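Thursday, Caldeira bench, 14:00 onwards

Best session so far! Set 21 is done and the total has gone over 3,850 demos. Samuele teleoperated, I logged. Task is still "tube with red cap", start poses shuffled between runs.
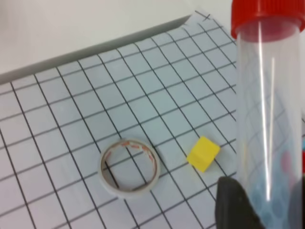

Wrist view is the one I'm most excited about. Kerttu wanted clutter close to the target and she was right — the policy trained on bare-mat runs went for anything upright. The clear wall bends the grid lines behind it, so I'd like to see whether the encoder learns from that or just latches onto the red cap. Rebecca bets on the cap. Ask Gerardo for a blue one, and tag these runs "clutter-5".

Labels: keep "approach" and "grasp" separate this time. Samuele's trick of slowing right down before closing makes the boundary much easier to mark.
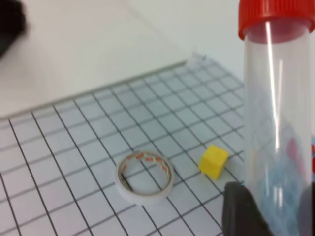
Wrist cam, set 21: tape roll, yellow cube, tube between the fingers.

To do: re-export for Ginevra, check the timestamps on run 14.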